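Rumisum Two-Arm Table Cell: Set-up Guide, revision of 31 May 2024

# Section 7. Faults that stop the arms, and faults that should have

Read this section before you run a Disik task file for the first time, on the real cell or in the Yurt simulator. Most stops are harmless and clear in a minute or two. The fault in 7.3 does not stop anything by itself, and it is the one that has done damage.

Terms used here:

- **Cell** – the two arms, the table and the controller.
- **Shadow run** – a run in Yurt with the same task file and the same offsets as the cell.
- **Base frame** – the position and tilt the controller believes each arm is mounted at.
- **Hold** – motors powered, arms still. A hold is not a safe state for reaching in.

**CAUTION:** Never reach over the table during a hold. The arms can restart from a hold without a warning tone if the task file asks for it. Press the red stop on the controller and wait for the lamp to go out.

## 7.1 After any stop

1. Leave the arms where they are. Do not push them clear by hand.
2. Read the code on the controller and write it in the log, with the name of the task file.
3. Press the red stop if the lamp is still lit.
4. When the lamp is out, take away anything held between the fingers. Support it with one hand before you open the gripper.
5. Check both grippers for bent fingers, loose screws and trapped bits.
6. Turn the key to **Service** and home the arms one at a time, left arm first.
7. Turn the key back to **Run** only when everyone is outside the floor marking.

If an arm will not home, do not try a third time. Two failed attempts mean the joint brake or the encoder needs attention. Go to Section 9.

**Note:** Homing clears the code from the display. If you did not write it down, it can be recovered from the event file for the last 90 runs.

## 7.2 Common stop codes

| Code | Meaning | What to do |
|---|---|---|
| F02 | Red stop pressed | Release, then follow 7.1 |
| F11 | Wrist force over limit | Look for contact with the table or an object |
| F12 | Gripper did not close | Check the object is where the task file expects it |
| F13 | Gripper closed fully on nothing | As F12. Check for a dropped object on the floor |
| F20 | Arms too close together | Home one arm at a time. Do not use **Home both** |
| F31 | Link to Yurt lost | Restart the link. The cell can still be run alone |
| F40 | Table mat not seen | Clean the mat and check the lighting |

F11 and F12 one after the other, on the same object, usually point to a base frame error. Do not keep resetting. Go to 7.3.

The wrist force limit is set to 20 newtons at the factory. You may lower it. Raising it needs the service key, and the change is recorded.

## 7.3 Base frame tilt fault

### What happens

The controller holds a base frame for each arm. If a frame is wrong by a little, the gripper arrives slightly high, low or to one side. The arm's own sensors read normally, so no code appears. The gripper goes to the place it was told to go, and the place is wrong.

The first report came from the site at Flurkulside in November. A mounting plate had been taken off for cleaning and put back with one washer missing. The operator ran the old offsets. The right arm completed several picks, then came down on the rim of a dish and broke it. F11 came up only after the dish had gone. A piece of it was found in the finger hinge the following morning, which is why step 5 in 7.1 now mentions trapped bits.

Luana Xavier repeated the fault in Yurt by loading the Flurkulside offsets into a clean copy of the room. Her notes are the basis for the checks below. 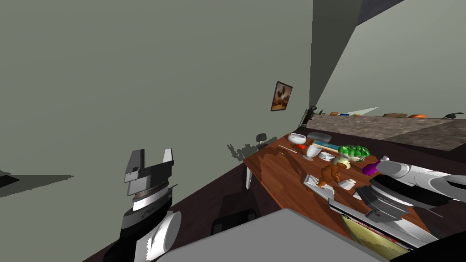

A tilt fault is easiest to find with the arms still and the table laid, before the first pick is allowed. Stop the shadow run at the pre-pick hold and look at what stands near each gripper, including things the task file does not name. In this layout the right gripper hangs over the near right part of the table with a small white box just beside it, and the stuffed monkey sits on its tray to the other side of the box. An error in the base frame could put the fingers into the box on the way down, even if the box plays no part in the task. Do not judge the tilt from the slope of the room on the screen. The Yurt view can lean a long way with both base frames correct, so use the numbers on the **Frames** page and the touch test below.

### When to check

Check the base frames:

- after a mounting plate or a gripper has been removed
- after the table has been moved, even by a hand's width
- after an F11 with no obvious cause
- every 396 hours of running time

The controller shows a yellow spanner when the hours are up. It does not show one when a plate has been removed. You have to remember that yourself.

### Checking in Yurt

1. Start Yurt and open the room that matches your cell.
2. Choose **Offsets**, then **Copy from cell**. Wait for the tick.
3. Load the Disik task file you intend to run.
4. Choose **Run to first hold**. Both arms move to their pre-pick positions and stop.
5. Open the **Frames** page. Compare the tilt figures for each arm with the figures on the label inside the controller door.
6. If any figure differs from the label by more than the tolerance printed beside it, stop here. Do the touch test on the real cell before going further.
7. If all the figures agree, choose **Step** and bring each arm down in single steps. Watch the space under the fingers as well as the object to be picked.
8. Save the run with the word **check** in its name.

**Note:** Yurt works from the figures it is given. It cannot tell that a washer is missing. Agreement in Yurt shows that the figures match the label, and the touch test shows that the label still matches the arm. After any work on a plate you need both.

**Note:** If **Copy from cell** is greyed out, the link is down. Do not type the offsets in by hand. The Flurkulside site did this once while looking for the fault and swapped two digits, and a day was lost.

### Touch test on the cell

You need the touch pin and the flat gauge from the tool drawer, and a second person at the red stop.

1. Clear the table completely.
2. Turn the key to **Service**. Arm speed is now limited.
3. With the lamp out, fit the touch pin to the left gripper. Tighten it finger tight only.
4. Place the flat gauge on mark A of the table mat.
5. Stand outside the floor marking. Release the stop and choose **Touch test**, then **Left arm**, then **A**.
6. The arm comes down and stops above the gauge. Press the stop, wait for the lamp, and see if the gauge slides under the pin with a light drag.
7. Write down **free**, **drag** or **tight**.
8. Repeat at marks B, C and D.
9. Move the pin to the right gripper and repeat from step 4.

**CAUTION:** The second person stays at the red stop for the whole test and does nothing else. They do not read out figures or fetch the gauge.

Reading the result:

- **Drag at all four marks.** The frame is good.
- **Free at all four, or tight at all four.** The height is wrong but the tilt is good. Correct the height in **Frames** and test again.
- **Mixed.** The arm is tilted. Do not correct this in software. Take off the mounting plate and look for dirt, a missing washer or a bent corner.

It is possible to make a mixed result pass by changing the tilt figures until all four marks drag. The Flurkulside operator did so after the first breakage, and the cell ran well for a short time. The plate was still loose on one corner, though, and it moved again. A tilted arm is a mechanical fault until you have had the plate off and proved otherwise.

### Refitting the plate

1. Switch off at the wall and lock the switch.
2. Fit the arm support under the second joint before you loosen anything. The arm will drop without it.
3. Wipe both faces of the plate with a dry cloth.
4. Fit a washer under every bolt. The washers are all the same, and there should be none left in the tray.
5. Tighten the bolts in a cross pattern, first by hand and then with the torque wrench to the figure stamped on the plate.
6. Remove the support, switch on and home the arm.
7. Repeat the touch test.

## 7.4 Going back to normal running

After a tilt fault, do not go straight back to full speed, even with a clean touch test.

1. Lay the table as the task file expects. Use the soft training objects in place of anything that can break.
2. Set the arm speed to 70 per cent.
3. Run the task once from start to finish with someone at the red stop.
4. Check the finger pads for fresh marks.
5. If the pads are clean and no code came up, swap the training objects for the real ones and run again at the same speed.
6. Return to full speed.
7. Sign the log against the fault and write the name of the saved Yurt check beside your signature.

If F11 comes up at any point in this list, switch off at the wall and call Rumisum service. Have the event file and the four touch test results for each arm ready. Leave the plate as it is until you have spoken to them.

Gripper finger replacement is covered in Section 8.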